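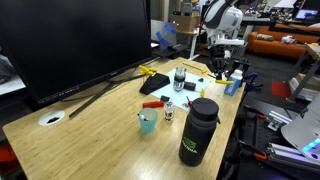

I got to the bakery in Girkthorpe at 5 in the morning, which the owner had told me was late. She'd been up since two. She handed me an apron, pointed at a stool by the flour bins and said I could ask whatever I wanted as long as I didn't touch the rye.

So I asked about the rye! It's what people drive out for, after all. She started it nineteen years ago in her mother's kitchen, with a bag of flour from the mill at Prudwood and a library book she still owes money on. "The first loaf was a brick," she told me. "My brother used it to hold the garage door open. I was so mad I made another one the same night."

She doesn't come from baking people. Before this she did billing for Drostus, a plumbing supply outfit two towns over, and she says she liked it fine. "People want me to say I hated the office. I had a nice window. I had friends there. I just kept thinking about bread during meetings." She quit in June, with enough saved to cover the rent until Christmas, and her first oven came out of a pizza place that was closing down (it still runs hot on the left side, and she turns the trays without looking).

I wanted to know what a good week looks like, and she pulled a spiral notebook off a nail. Last week they sold 967 loaves. The best week ever was 1,176, right before Thanksgiving, and she made a face when she read it out. "I never want to do that again. My sister came in to help and we didn't speak until New Year's."

We had to stop there for a while so she could load the oven, and I ate a roll with too much butter on it and watched the windows get light. The street was dead quiet apart from one guy walking a beagle. He waved. She waved back with the peel.

When she sat down again I brought up prices, a little nervously, because the rye went up in the spring and I'd heard some grumbling at the post office. She'd heard it too. "Flour went up twice. I ate the first one. I couldn't eat the second one." She did keep the plain white loaf where it was, and she says that one's staying put as long as she can manage it.

Would she ever open a second shop? There's an empty storefront over in Urio, right by the bus stop, and I think it would do great. She laughed at me. "Who's getting up for that one? You?"

I said I could maybe do weekends. She looked at the clock, then at my apron, which was somehow already filthy, and told me the cinnamon buns needed icing and the bowl was behind me.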